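件名: Re: [dretville-cell] 双腕セルにおける保護停止復帰時のグリッパー誤動作について(管理番号177、最終報告および運用変更のお願い)
差出人: Dretville 実験棟 設備安全担当
宛先: 双腕セル利用者メーリングリスト
日付: 2025年11月17日

双腕セル利用者各位

平素より、Dretville 実験棟の設備運用にご協力いただき、ありがとうございます。

先に第一報としてお知らせした、双腕セルの保護停止復帰時にグリッパーが作業者の指示なく動作した件について、原因の調査が終わりましたのでご報告いたします。あわせて、利用再開の条件と、再開後に守っていただく手順をお知らせいたします。ご利用予定のない方にも、復帰操作の考え方に変更がありますので、ご一読をお願いいたします。

第一報の全文を次に引用いたします。第一報のうち、推定原因に関する記述は本報告により訂正いたします。

> 双腕セル利用者各位
>
> Dretville 実験棟 設備安全担当です。
>
> 双腕セルにおいて、保護停止からの復帰操作を行った際、右アームのグリッパーが作業者の指示によらず閉じる事象が発生しました。作業者は卓上の果物を置き直すため、右グリッパーの下に手を入れようとしていました。指先がグリッパーに触れましたが、挟まれるには至らず、負傷はありません。
>
> 事象発生後、直ちに非常停止を行い、セルの主電源を遮断しました。現在、セルは施錠のうえ使用停止としています。予約済みの方には個別に振替をご案内します。
>
> 現時点では、グリッパーの通信ケーブルの接触不良により、誤った信号が入力された可能性を考えています。制御ソフトウェア Okar のログ、およびグリッパー制御基板の記録を保全し、保守契約先である Mészáros 社に調査を依頼しました。
>
> 類似の構成を使用している区画では、調査結果が出るまで、次の点を守ってください。
>
> - 保護停止からの復帰操作は、卓上に手や工具がないことを確認してから行うこと。
> - 復帰操作を行う者と、卓上の物を扱う者を分けないこと。
> - グリッパーの動作に少しでも不審な点があれば、復帰を試みず、非常停止のまま連絡すること。
>
> 本件の管理番号は177です。関連するお問い合わせには、この番号を付してください。
>
> 以上

## 1. 事象の経過

ログと作業記録から確認できた経過は、次のとおりです。

当日は、卓上の物品を二本のアームで受け渡し、所定の場所に置く課題を実行していました。右アームが果物を把持しようと下降した際、果物が転がって位置がずれ、グリッパーの指先が卓面に接触しました。過大な接触力が検出され、両アームが保護停止に入りました。ここまでの動作は設計どおりであり、異常はありません。

作業者は右アームを手動で上方に退避させ、操作盤から保護停止の解除を行いました。解除後、アームの姿勢は保持されたままであったため、作業者は復帰が正常に完了したものと判断し、ずれた果物を戻すために手を伸ばしました。その直後に右グリッパーが閉じました。

解除操作からグリッパーが閉じ始めるまでの時間は、ログ上で2000ミリ秒です。作業者がアームの静止を確認し、手を伸ばすには十分な長さであり、この遅れが本件の危険性を高めたと判断しています。解除と同時に閉じていれば、手はまだ卓上になかったはずです。

作業者の対応に手順違反はありませんでした。従来の手順書には、解除後にどれだけ待つか、またグリッパーの状態を何によって確認するかの定めがなく、手順書側の不備と認識しております。

## 2. 原因

### 2.1 直接原因

第一報で可能性として挙げた通信ケーブルの接触不良は、認められませんでした。該当ケーブルについては、導通試験と、アームを動かしながらの信号監視を行い、いずれも正常でした。コネクターの緩みもありません。

直接原因は、Okar が保護停止の直前に発行したグリッパーの閉指令が、停止中も送信待ちの状態で残り、解除後に再送されたことです。

アーム本体の動作指令は、保護停止に入った時点で破棄されます。一方、グリッパーへの指令はアームとは別の経路で送られており、この経路には破棄の処理がありませんでした。通信が復旧すると、送信に失敗した指令を一定時間後に再送する仕組みになっており、前項の2000ミリ秒は、この再送間隔の設定値と一致します。

### 2.2 背景要因

背景要因として、次の事項を確認しました。

- グリッパー経路の再送機能は、6月の更新で有効にしたものです。一時的な通信断で物品を落とす不具合への対策であり、保護停止を挟む場合の動作は試験項目に含まれていませんでした。
- 操作盤の画面は、アームの停止状態を表示しますが、グリッパーに未送信の指令が残っているかどうかは表示しません。
- 保護停止の後、グリッパーへの電源は維持されます。把持中の物品を落とさないための設計ですが、解除後にグリッパー単独で動き得ることが、利用者向けの教育資料に書かれていませんでした。
- 更新時の安全確認は、アーム本体の変更の有無を基準に要否を決めていました。グリッパー経路のみの変更は、確認の対象外として扱われていました。

最後の項目は設備安全担当の運用の問題であり、重く受け止めております。

### 2.3 再現試験

Mészáros 社の立会いのもと、卓上に人が手を入れられない状態で再現試験を行いました。

試験では、グリッパーに閉指令を出した直後に保護停止を発生させ、その後に解除しました。指令の発行から停止までの間隔が300ミリ秒以下の場合に、指令が送信待ちのまま残り、解除後に右グリッパーが閉じることを確認しました。間隔がそれより長い場合は、指令が停止前に送信を終えるため、事象は再現しませんでした。

左グリッパーについても同じ条件で再現しました。把持中の場合は、残った指令が開指令であると、解除後に物品が落下します。右アーム固有の故障ではなく、両アームに共通する問題です。

この間隔は、通常の作業では頻繁に生じるものではありません。しかし、今回のように把持の直前や直後に接触が起きた場合には成立し得ます。接触による保護停止は把持の前後に発生しやすいため、発生頻度の低さを理由に残留リスクとして許容することは適当でないと判断しました。

## 3. 実施した対策

### 3.1 ソフトウェア

Okar のグリッパー経路に、次の変更を加えました。

1. 保護停止および非常停止に入った時点で、両グリッパーの未送信指令をすべて破棄します。
2. 解除後、グリッパーの目標値を現在の開度に合わせて初期化します。
3. 初期化が完了するまで、新たなグリッパー指令を受け付けません。
4. 停止をまたぐ再送を禁止します。停止を伴わない短い通信断に対する再送は、従来どおり残します。

変更後に2.3と同じ試験を行い、両グリッパーとも解除後に動作しないことを確認しました。あわせて、物品を把持した状態で保護停止に入れ、解除後も把持が維持されることを確認しています。

### 3.2 表示

操作盤の画面に、左右のグリッパーごとの状態表示を追加しました。「保留」と表示されている間は、卓上に手を入れないでください。「初期化済」に変わった後も、次章の手順による確認が必要です。

アーム基部の表示灯は、グリッパーの指令が残っているかどうかを示すものではありません。表示灯の色だけで、手を入れてよいと判断しないでください。教育資料にもこの旨を明記しました。

### 3.3 保護具および治具

作業者が卓上の物品を直接手で戻す必要を減らすため、Godevico 製の長柄の補助具をセルの入口に備え付けました。果物など転がりやすい物品の位置を直す場合は、原則として補助具を使用してください。補助具は金属部を含まないものを選定しております。使用後は所定の掛け具に戻してください。

## 4. 利用再開の条件

対策後の確認がすべて終わりましたので、次の条件のもとで利用を再開します。

- 利用者は、改訂した教育資料を読み、確認書を設備安全担当に提出してください。提出が確認できるまで、予約システム上の権限は停止したままとなります。
- 旧版の Okar で作成した作業プログラムは、そのまま使用できます。ただし、グリッパー指令を独自に再送する処理を組み込んでいる場合は、事前に申し出てください。該当する処理は、今回の対策を無効にするおそれがあります。
- 設定ファイルの再送間隔を利用者側で変更することを禁止します。必要がある場合は、理由を添えて申請してください。
- セルの扉を開けたままの連続運転は、再開後も認めません。

他区画で Okar を使用されている場合も、グリッパー経路が別系統であれば同じ問題が生じ得ます。更新の適用が済むまでは、第一報に記載した注意事項を継続してください。

## 5. 保護停止後の復帰手順(改訂)

改訂後の手順は次のとおりです。従来の手順書は廃止しますので、印刷して掲示しているものがあれば撤去してください。

左右の呼称は、ロボットから見た向きに統一します。作業者が卓の手前に立つ場合、右アームは向かって左側、左アームは向かって右側になります。第一報の後、左右を取り違えた問い合わせを複数いただきましたので、連絡の際は特にご注意ください。

### 5.1 停止直後の確認

保護停止に入ったら、直ちに解除を行わず、両アームの姿勢と、左右のグリッパーが物品を把持しているかどうかを目視で確認してください。片方が空であっても、もう一方が把持していることがあります。左グリッパーがオレンジを卓面のすぐ上で保持し、右グリッパーが空のまま卓の奥側の角の上方にある姿勢は、この確認を要する代表的な状態です。皿が隣にあっても、物品を手で受けて皿へ移すことはせず、把持を保ったまま次の手順に進んでください。

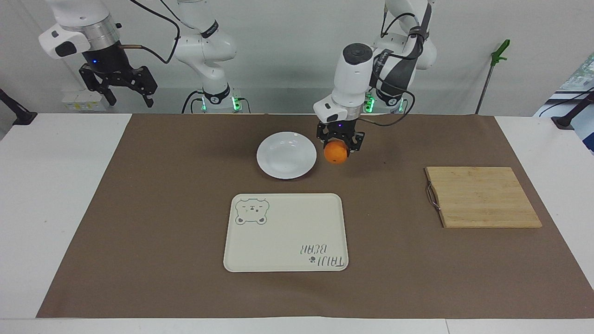 ### 5.2 退避

1. 卓上および両アームの可動範囲に、手、工具、ケーブル類がないことを確認します。
2. 何も把持していないアームを先に、手動モードで退避させます。グリッパー先端と卓上の物品との間に、100ミリメートル以上の間隔を確保してください。
3. 物品を把持しているアームは、把持を解かずにそのままの位置に保ちます。接触によって姿勢が不安定になっている場合は、退避を試みず、設備安全担当に連絡してください。

退避の際、手首から上部リンクに沿って配線されたケーブルに張りや引っ掛かりがないかも確認してください。手首にカメラが付いているアームでは、カメラ側面を卓上の物品に当てないよう注意が必要です。

### 5.3 解除

1. 作業者全員がセルの外に出て、扉を閉じます。
2. 操作盤で保護停止を解除します。
3. 左右のグリッパー状態がともに「初期化済」になるまで待ちます。
4. 表示が変わった後、さらにグリッパーが動かないことを目視で確認します。この間、作業プログラムの再開操作はしないでください。
5. いずれかのグリッパーが指示なく動いた場合は、動きの大小にかかわらず非常停止を押し、設備安全担当に連絡してください。

「保留」の表示が消えない場合に、解除操作を繰り返さないでください。初期化が完了しない原因が別にある可能性があります。

### 5.4 物品の位置直し

卓上の皿、トレー、まな板などの位置を直す必要があるときは、解除前に行わず、5.3 の確認を終えてから、再度プログラム停止の状態にして行ってください。果物を戻す場合は3.3の補助具を使用します。

敷いてある紙がずれたり破れたりしている場合は、物品の位置直しと同時に済ませようとせず、主電源を切ってから交換してください。紙の交換では両手が卓の奥まで入るため、プログラム停止のみでの作業は認めません。

### 5.5 記録

保護停止が発生した場合は、復帰に成功したかどうかにかかわらず、利用記録に次の事項を記入してください。

- 停止時に実行していた作業
- 左右それぞれの把持の有無と、把持していた物品
- 接触した相手(卓面、物品、他方のアームなど)
- 解除後の状態表示の推移
- 気付いた点

該当がない欄は空欄にせず、「なし」と記入してください。空欄の記録は、確認漏れと区別できないため差し戻します。

## 6. 今後の予定

グリッパー経路のみの変更であっても、今後は安全確認の対象とします。確認の項目には、保護停止および非常停止をまたぐ動作試験を加えました。試験には、左右の一方が把持し、他方が空である場合を含めます。

Mészáros 社による詳細報告書は、共有フォルダーの管理番号の下に保存しております。試験時のログも同じ場所にありますので、他区画での点検の参考としてください。ログの再配布については、事前に設備安全担当へご相談願います。

改訂版の手順書および教育資料についてのご意見は、本メーリングリストへの返信でお寄せください。個別の事情を含む場合は、設備安全担当の窓口宛に直接お送りいただいて差し支えありません。

長期間にわたり利用を制限し、各課題の進行にご迷惑をおかけしましたことを、お詫び申し上げます。

以上

Dretville 実験棟 設備安全担当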